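Parking Lot Exits at Car Meets: A Student Project Report
Soledad Sandoval
Submitted 8th June

1. Why this topic

My original proposal was about turbocharger lag. It was approved, and then I went to a Sunday morning car meet in the Cenbridge shopping center lot and spent four hours watching the driveway. I asked to change topics the next day. My adviser replied with one word, "Fine," which I have chosen to read as encouragement.

The question I ended up with is simple enough to fit on a bumper sticker: why do drivers who arrive at a meet like retired judges leave it like they are being chased? Arrivals are slow and full of small waves. Departures involve wheelspin, a crowd with phones out, and now and then a curb. I wanted to know how much of the difference comes from the driver, how much from the crowd, and how much from the shape of the exit itself.

2. The site

The Cenbridge lot has one entrance and one exit, both opening on the same four-lane road. The exit has a slight downhill slope, a painted stop line that most people treat as decoration, and a raised median directly across from it. To turn right, you cross a drainage dip with your wheels already turned. Anyone designing a place to lose the back end of a rear-wheel-drive car could hardly do better, although I assume the designer was thinking about rainwater.

Spectators stand on the grass strip to the right of the exit. It has the best view, and it is also where a car goes if the driver turns right, gives it too much throttle and then lifts off in a panic. I mentioned this to several spectators. One of them moved about a foot.

3. Method

I attended meets over one semester and logged departures from a folding chair beside the dumpster enclosure. For each car I noted the drive layout, the direction of the turn, whether the tires made an audible noise, and whether someone in the crowd had asked for it. "Asked for it" meant shouting, chanting, or making the twisting wrist motion that apparently means the same thing in every country.

Speed at the end of the driveway was taken with a borrowed Skillano radar gun. It did not like low speeds and sometimes reported nothing at all for a car that was plainly moving. I threw out those readings. I also threw out a whole morning on which I had the gun set to kilometers, a fact I discovered while writing up what looked like a very exciting set of results.

The final log has over 800 departures. I typed it all into a spreadsheet by hand, and I would not recommend this.

4. What I found

Most people leave normally. This was the first disappointment, and I am reporting it first because it matters most. The great majority of drivers pulled up, looked both ways and drove home. You would never guess that from the videos, and before this project I had watched a lot of the videos.

Among the drivers who did spin their tires, nearly all had been asked to. The crowd effect was much stronger than anything I could tie to the car. Owners of modest sedans turned out to be just as open to suggestion as owners of muscle cars, and the only practical difference was that the sedans made less smoke and went in a straight line.

Drive layout mattered for what happened next. Rear-wheel-drive cars turning right over the dip were the ones that stepped sideways. All but a few were caught. Two touched the median at walking pace, which cost one wheel and, judging by the language, a good deal of pride. There were no injuries at any meet I attended.

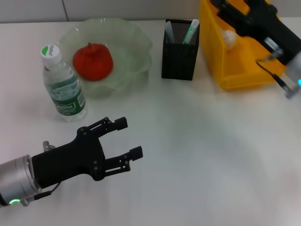

Rocío Bermúdez read this section in draft and objected that I was letting the cars off too easily. Her point was that a crowd can shout all it wants at a car with 100 horsepower and the worst outcome is embarrassment, so power ought to count for more than I had allowed. She also wrote "did you ask any of them WHY" in the margin and underlined it until the pen went through.

She was right on both counts. I went back over the log and split the departures by rough engine class. The crowd still decided whether a driver tried something, but the engine had a large say in whether the attempt stayed in one lane. As for asking why, I spoke to a handful of drivers afterward. The usual answer was a shrug. One man told me his tires were cold. He told me this as if the tires had been driving.

5. The cone trial

For the last two meets, the organizers let me try a change. We put a line of cones along the grass strip to push spectators back, and made the exit left turn only, which avoids the dip. The cones came from Avex, a rental outfit that charged me a deposit of $200 and wanted every cone back clean.

Tire noise dropped at both meets. I can't separate the effect of the turn from the effect of moving the crowd, because I changed both at once, and I was told in week two of this course never to do that. The left turn also produced a long line of idling cars and a number of comments about me personally.

6. Limits

One lot, one observer, one semester. The person with the radar gun was visible from the road, and a few drivers clearly performed for it. Judging horsepower by ear and badge is not a science. The August meet, which is the biggest of the year, falls outside the project period, so the results say nothing about it.

7. Next steps

The organizers plan to keep the cones and drop the left turn. I would have picked the other way around. If another student takes this on, change one thing at a time, bring a hat, and check the units on the gun before you sit down.

The log is available on request, including the kilometers.

Contact: Swai Student Projects Office | Copyright Swai, all rights reserved | Back to top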